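Bring Back the Paper Park Map

The Lowther park stopped handing out paper maps at the front gate in June, and I still think it was a mistake.

The reasoning was easy to follow. Everyone has a phone, the app shows wait times, and printing costs money. I use the app too. It is good for checking whether the river ride is open before walking across the park with two kids.

But a map does a different job. You unfold it on a table at breakfast and everybody can see the whole place. My daughter used to circle the things she wanted to do, and we planned the day from her circles. On a phone, one person holds the plan and the rest of the family asks that person questions until the battery dies.

Maps were also the only free souvenir left. The pin sets start at prices I won't pay, and the anniversary print was limited to 400 copies and sold out before lunch. I have a drawer of old maps going back to our first trip.
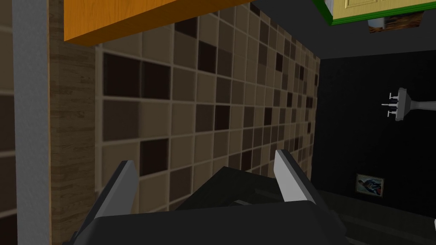
I don't expect a stack at every turnstile again. Guest services could keep some behind the counter for anyone who asks. Charge a dollar if that helps. Li-hua Chiang, who goes more often than I do, would rather see them mailed out with annual passes, and I'd be fine with that as well.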